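Naturfotos für einen Wettbewerb vorbereiten und einreichen

Die meisten Absagen bei Naturfotowettbewerben haben mit dem Bild selbst wenig zu tun. Die Datei ist zu klein, der Rahmen war nicht erlaubt, der Aufnahmeort fehlt. Die folgende Anleitung geht die Schritte der Reihe nach durch, von der Ausschreibung bis zum Hochladen. Als Beispiel dient der Landschaftswettbewerb am Ernon, bei dem pro Person 2 Bilder je Kategorie zugelassen sind. Bei anderen Wettbewerben gelten andere Zahlen, der Ablauf bleibt gleich.

Schritt 1: Die Ausschreibung vollständig lesen

Laden Sie die Teilnahmebedingungen herunter und markieren Sie alle Stellen, an denen eine Zahl oder ein Verbot steht. Wichtig sind vor allem:

Wo müssen die Bilder entstanden sein? Beim Ernon-Wettbewerb zählt das ganze Flusstal einschließlich der Nebenbäche, nicht aber die Stadt Nondier.
Aus welchem Zeitraum dürfen sie stammen?
Welche Bearbeitung ist erlaubt?
Dürfen die Bilder schon veröffentlicht sein? Manche Veranstalter zählen auch soziale Netzwerke dazu.
Welche Rechte räumen Sie mit der Teilnahme ein?

Beim letzten Punkt lohnt sich Genauigkeit. Üblich ist ein einfaches Nutzungsrecht für Ausstellung, Katalog und Berichterstattung. Steht dort etwas von ausschließlichen oder zeitlich unbegrenzten Rechten für jede Art von Werbung, fragen Sie nach, bevor Sie etwas abschicken.

Schritt 2: Eine Vorauswahl treffen

Legen Sie einen eigenen Ordner an und kopieren Sie alles hinein, was in Frage kommt. Großzügig sein ist an dieser Stelle richtig. Bei mir waren es im April 79 Aufnahmen, nach dem ersten Durchgang blieben 16 übrig.

Für den ersten Durchgang reichen technische Kriterien: Sitzt die Schärfe? Sind die Lichter ausgefressen? Steht der Horizont gerade oder lässt er sich ohne großen Verlust ausrichten? Bei Tieraufnahmen sollte das Auge scharf sein, sonst fällt das Bild in den meisten Jurys früh heraus.

Lassen Sie danach mindestens eine Nacht vergehen. Die zweite Runde geht besser am Morgen, bei neutralem Licht und mit einem Bildschirm, der nicht auf volle Helligkeit gestellt ist.

Schritt 3: Kleine Abzüge machen und auslegen

Am Bildschirm sieht man immer nur ein Bild oder eine Reihe winziger Vorschaubilder. Abzüge in Postkartengröße lassen sich schieben, stapeln und weglegen. Sie müssen nicht teuer sein, die einfachste Qualität vom Drogeriemarkt genügt. Schreiben Sie die Dateinummer auf die Rückseite, am besten mit einem weichen Bleistift, der nicht durchdrückt.

Räumen Sie zum Auslegen eine helle, ruhige Fläche frei. Gemusterte Tischdecken und kräftige Farben verfälschen den Eindruck. Was zum Schreiben gebraucht wird, kommt in einen Becher am Rand, dann rollt nichts über die Abzüge.
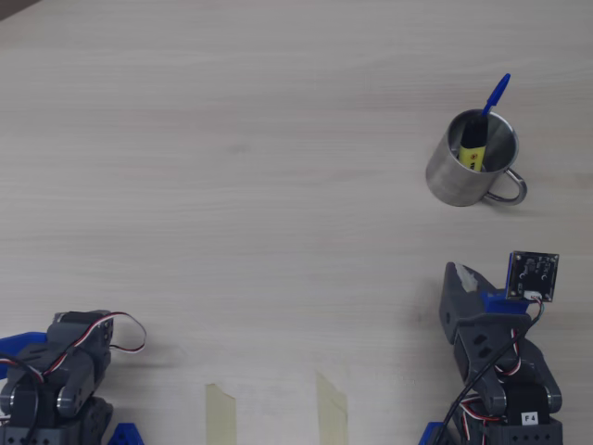 Schritt 4: Die Bilder den Kategorien zuordnen

Der Wettbewerb am Ernon kennt die Kategorien Wasser, Tiere und Menschen draußen. Ein Angler im Morgennebel passt in zwei davon. Entscheiden Sie danach, was man auf dem Bild zuerst wahrnimmt. Dasselbe Motiv in zwei Kategorien einzureichen ist meist ausgeschlossen, auch mit anderem Ausschnitt.

Folke Lundgren, der mehrere Jahre in der Jury saß, rät außerdem davon ab, zwei sehr ähnliche Bilder in derselben Kategorie zu zeigen. Sie nehmen sich gegenseitig die Punkte weg.

Schritt 5: Zurückhaltend bearbeiten

Erlaubt sind fast überall Zuschnitt, Helligkeit, Kontrast, Weißabgleich und das Entfernen von Sensorflecken. Äste, Stromleitungen oder Spaziergänger dürfen in der Regel nicht verschwinden. Bewahren Sie die Rohdatei auf. Kommt ein Bild in die Endrunde, wird sie häufig angefordert, und ohne sie scheidet man aus.

Beim Schärfen gilt: erst auf die endgültige Größe verkleinern, dann schärfen. Wer umgekehrt vorgeht, bekommt leicht helle Säume an Zweigen und Uferkanten.

Schritt 6: Exportieren und benennen

Für den Ernon muss die lange Kante 2.000 Pixel messen, als JPEG im Farbraum sRGB. Wasserzeichen, Rahmen und Signaturen sind nicht zugelassen. Kontrollieren Sie nach dem Export jede Datei einzeln in einem anderen Programm als dem, mit dem Sie bearbeitet haben.

Der Dateiname folgt dem Muster Kategorie_Titel_Nummer. Umlaute und Leerzeichen vermeiden, manche Upload-Seiten kommen damit nicht zurecht. Der eigene Name gehört nicht hinein, die Jury arbeitet anonym.

Schritt 7: Bildangaben schreiben

Verlangt werden Titel, Aufnahmeort und zwei oder drei Sätze zum Bild. Halten Sie den Titel schlicht – »Wehr bei Clullusico, Hochwasser« sagt mehr als »Urgewalt«. Bei Brutplätzen und seltenen Orchideen geben Sie den Ort nur grob an. Sind Personen erkennbar, brauchen Sie deren schriftliche Einwilligung, bei Kindern die der Eltern.

Schritt 8: Hochladen

Warten Sie nicht bis zum letzten Abend. Nach dem Hochladen sollte eine Bestätigung per E-Mail kommen, die Sie zusammen mit den eingereichten Dateien ablegen. Bleibt sie aus, sehen Sie zuerst im Spamordner nach und schreiben dann dem Veranstalter. Ein zweites Mal hochladen sollten Sie nur nach Rücksprache, doppelte Einsendungen werden beim Ernon-Wettbewerb beide gestrichen.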